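Last August I finally hit my limit with The Drawer. You know the one. Every house I've ever lived in has had it, and ours was so full of power cords that you had to push down with one hand and slide with the other to get it closed. I spent an evening on it, then another evening fixing what I did the first time, and I've been using the same system ever since. Several of you asked how I do it, so I'm writing the whole thing out.

It's cheap, it's a little boring, and it works best with something good on the radio.

## What you'll need

- Small cardboard boxes with attached lids (the kind that fold up out of one piece are my favorite)
- Cable ties, the soft reusable kind or the thin ones that come on new cords
- Masking tape and a marker
- A dry cloth
- A big clear table

I bought a pack of mailer boxes from Ruchti a while back, and I've been saving every decent box that comes to the house too. Used ones are fine! I had a few Seder boxes that were pretty beat up along the front and they still hold a cord just as well as the new ones.

## Step 1: Dump everything out

Everything. The drawer, the basket by the TV, the bag in the closet you've been pretending isn't there. Put it all on the table where you can see it. Mine made a pile so tangled that I had to go make a cup of coffee before I could face it.

Don't try to yank things apart. Find one plug, hold onto it, and feed it back through the mess until it comes loose. Then do the next one. The first few take forever and then it gets a lot faster.

## Step 2: Sort by what's on the ends

My first try was sorting by length, and it was a mess - I still had to look through every box to find the one I wanted. Sorting by the ends is so much better. My piles are:

- Power cords that come off at both ends (a wall plug on one, a connector on the other)
- Chargers with the big block attached
- USB cords of every kind
- TV and computer cords
- Extension cords and power strips
- Mystery cords

The mystery pile will be bigger than you want it to be. Mine had 38 cords in it, and I am not proud of that. Give each one a real chance by walking it around the house and seeing what it fits. (Unplug the device first, please, and don't force a connector into anything.)

## Step 3: Check each cord

Run the cord slowly through your fingers from one end to the other and look for cracks, bare spots, stiff places, or anything that looks melted. Check where the cord meets the plug, too. That's where mine always go bad. If a prong is loose or the outside is split, it goes in the recycling bag. I don't tape them up and I don't keep them "just in case."

Wipe off the dusty ones with the dry cloth while you're at it. The cord from behind our old Vetetti printer was so fuzzy it looked like a caterpillar.

## Step 4: Coil it

I used to wrap cords around my hand and elbow like my family always did, and they came out twisted every time. Now I do big loose loops instead. For a regular power cord, loops about 8 inches long fit most of my boxes.

Hold one end in your left hand, bring the cord around in a loop, and let it roll a little between your fingers so it lies flat. If it wants to fight you, let it turn the other way. Keep going until you have a few inches left at the end. Then pinch the whole bundle in the middle and put the tie there.

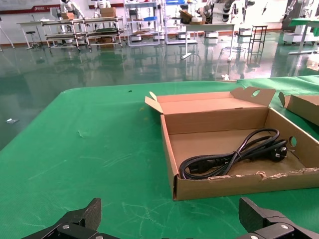 I like one tie in the middle for the short cords and two for anything long. Snug enough to hold, loose enough that you could wiggle a finger under it. If the cord is bending sharply anywhere, undo it and make the loops bigger. It only takes a second, and the cord will last longer.

Try to leave both ends where you can get a look at them. I tucked mine way down inside the bundle the first time because it looked neater, and then I had to undo half of them to see what they were. Lesson learned.

## Step 5: Box it up

One box per kind works for most things. The power cords are the exception at my house, and I give the thick ones a box each. They spring open and tangle with their neighbors if I don't.

Lay the coil in on a slant if it's too long to go straight. Don't cram it! If you have to sit on the lid, you need a bigger box. Then fold in the side flaps, bring the lid over, and tuck in the front.

If the box has holes in the sides, leave them open. They make good finger holds when you're pulling one off a high shelf.

## Step 6: Label it (really)

Put the label on the end that will face you on the shelf. I write what it is, what it goes to, and how long it is if I can be bothered to measure. So one of mine says "Power cord - slow cooker" and another one says "Power cord - spare, fits monitor."

I also put a little flag of masking tape on the cord itself, right near the plug. That way if it gets out of its box (and they do get out), I can tell where it belongs.

I started out writing directly on the cardboard. Then I wanted to reuse the boxes and had to cross everything out, so now it's tape for me.

## Step 7: Put the boxes somewhere you'll go

Mine are on a shelf in the hall closet, in one of those Ziltard bins that slide out like a drawer. Heavy things like power strips go on the bottom. I keep the USB box in front because somebody in this house needs something out of it every single day.

Keep them out of the damp. I had a few in the garage for a while and the cardboard went soft.

## What to do with the extras

I kept two spares of each common kind and let go of the rest. Our library has a bin for old electronics and it takes cords, and a lot of electronics stores will take them as well. Call first, though - the first place I drove to had stopped doing it.

As for the mystery pile, I boxed up the 10 I couldn't bring myself to toss and wrote the date on the lid. Anything still in there after a year is going. So far I've rescued exactly one, for the electric blanket.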